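Destberg Backyard Unit Ordinance: Frequently Asked Questions

Compiled by Darcy Ouellet for the Gagnon Street Neighbors. We are not the city, and we don't speak for it. The city has its own FAQ, which answers fewer questions.

What is the backyard unit ordinance?

It is a proposed change to the Destberg zoning code that would let most owners of single-family lots build a second, smaller home behind the first. The planning office says this will add affordable housing. We would like to see where in the draft the word "affordable" is tied to a rent figure. We have read it twice and haven't found one.

How many units does the city expect?

The staff report says 96 over the life of the plan. The consultant's memo, from Driltura, says 58. Both numbers are presented as conservative. When we asked which one the council would be voting on, we were told they "measure different things." We are still waiting to hear what things.

Would the rents be limited?

No. An earlier version capped rent on units that received a fee waiver. The cap came out in October and the waiver stayed in. Council member Lorne Bouchard has said the market will keep rents down. Maybe so. It hasn't done it yet on any street we live on.

What counts as a kitchen?

This matters more than it sounds. A backyard building with a kitchen is a dwelling and needs a full permit. Without one it is an "accessory room" and needs much less. The draft defines a kitchen as "a space arranged for the preparation of food," and leaves it there. Does a hot plate count? Does a saucepan on a table?

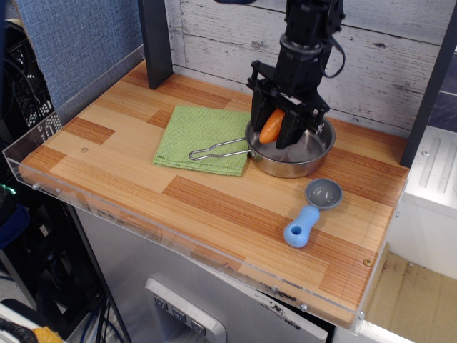 Small stainless-steel saucepan beside a folded green towel.

Staff told Noémie Robichaud at the Saturday open house that inspectors would "know it when they see it." That may be comforting to staff. It is less so for someone who has to decide whether to run a gas line.

Can I rent the unit by the night?

The draft says no. It also sets aside no money to check. Destberg already has a nightly rental rule for main houses, and we asked how many fines had been issued under it. The answer was 2. Anyone who has tried to park near the lake in summer can draw their own conclusions.

Who pays for the water and sewer hookups?

The owner, unless the fee waiver applies, in which case it comes out of the utility fund. That means all of us. The waiver covers 75 percent of the hookup charge and has no income test, so a landlord with a dozen lots gets the same break as a retired couple building a place for their daughter.

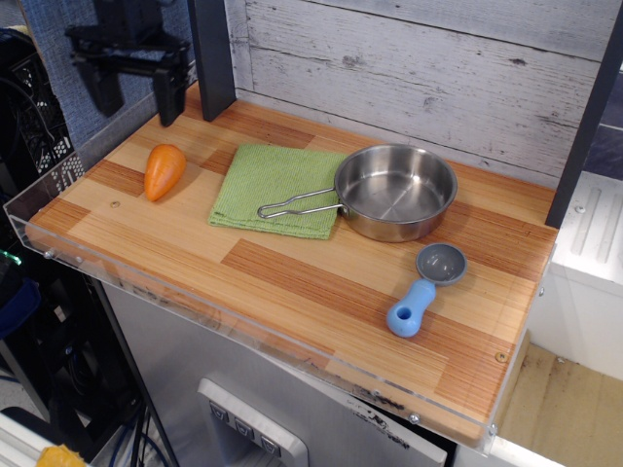 Fixtures are the other half of the permit question, and the draft handles them no better. An "installed" work surface pushes a room toward being a kitchen, while a "movable" one does not, and neither word is defined. Take the wooden counter in the photo, with its clear raised lip held on by small metal screws. Do screws in the edging make it installed? Natnael Degefa put this sort of question to the permit desk and got two answers from two people -- on the same morning.

Are you against backyard units?

Some of us are. Some of us want to build one. Gumaro Ledesma has had his plans drawn up since spring and would like to know which rules they'll be judged by. What we agree on is that the draft is not ready to pass.

What are you asking for?

Put the rent cap back for any unit that gets the waiver. Define "kitchen" and "installed." Pay for enforcement, or drop the nightly rental language and admit it's decoration. And publish the Driltura memo in full -- the version online skips the appendix with the cost tables.

How do I comment?

Written comments go to the planning office, by mail or at the front counter. The online form has a short character limit and doesn't send a receipt, so keep a copy of whatever you submit.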